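Forum: End Effectors and Tooling
Topic: Brumton vs. Derkuseck hand-held grippers on soft goods

ppennington
Our lab has completed a first comparison of the Brumton and Derkuseck hand-held tools on garments and headwear. Each unit was used for 147 grasps by the same 4 operators. The Brumton released fabric more cleanly. The Derkuseck held heavier folds with less slip – at the cost of a wider approach. 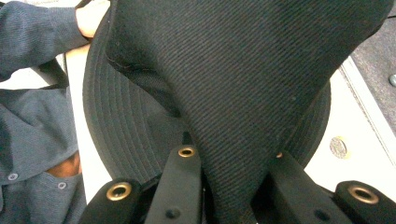 Dark twill remains the most difficult material for both wrist cameras. We ask members to share their exposure settings before we begin the second round in April.
Paloma Pennington

l_charpentier
I must disagree with the ranking. A clean release depends largely on the controller, and your post does not state which one was used. With the Masri controller, our two units performed equally.
Lionel Charpentier

ppennington
Both were run on the Mallora controller, firmware 7, with default closing force.

l_charpentier
Then the default should be questioned. We reduced closing force by 15 percent and the difference disappeared.

benchtop_qa
Fixed exposure is advisable for black fabric. Automatic exposure washed out our white table.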